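Prustport Residents' Forum
Board: Community Hall and Shared Spaces
Topic: Table coverings for the main hall – proposed change to hire rules

HallDesk_Prustport
Members are advised that the hire rules for the main hall are under review. At present, each hirer may request cloth coverings for the folding tables at no charge. The hall holds 36 cloths. Laundry for the last season came to $198, and several cloths were returned with wax and ink on them. The proposal is to end free use and charge a flat fee per booking. Comments are invited on this board before the January meeting.

Flarley_Lane_Quilters
Our group books the hall on the second Saturday of each month and wishes to record an objection. The tables are rough at the edges and catch on fabric. A covering is a necessity for our work, and we should not be charged for a fault in the furniture. We would support a deposit, returned in full if the cloths come back clean.

ledgerline
A deposit creates more paperwork than a fee. Someone must hold the money, inspect the cloths and issue the refund. The hall took 1,024 bookings over the period covered in the last report. Please consider what that means for the desk staff.

HallDesk_Prustport
For clarity, fewer than half of those bookings requested cloths. The desk could manage deposits for evening hires. Daytime hires are more difficult, as the office closes at 3 p.m.

northgate_tenant
I do not agree that the tables are at fault. They were sanded two years ago. The damage I have seen was on the tops, from hot dishes placed directly on the surface by groups that declined the cloths. If a fee is brought in, more groups will decline them, and the repair bill will exceed the laundry bill. The Nyamweya Room had its tables refinished and the quote was $2,000.

ledgerline
That quote included the chairs. It should not be used as a figure for tables alone.

northgate_tenant
Noted, and I withdraw the figure. The general point stands.

Darkum_Road_Assoc
Our association would ask that color be addressed in the same review. The white cloths show every mark and are washed after each use. Green hides wear far better and can go two or three bookings between washes.
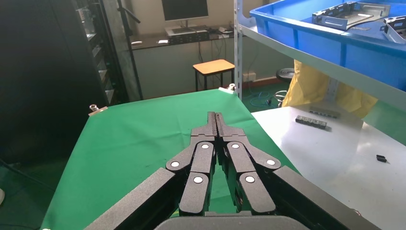

Green cloth on a table.

Flarley_Lane_Quilters
Green would be acceptable to our members for general use. We would still request a small number of white cloths, as dark thread is hard to see against a colored surface.

ledgerline
I would ask that cloths be washed after every booking, whatever their color. Food is served on them.

HallDesk_Prustport
Both points will be added to the agenda. Written comments may also be left in the box at the side entrance.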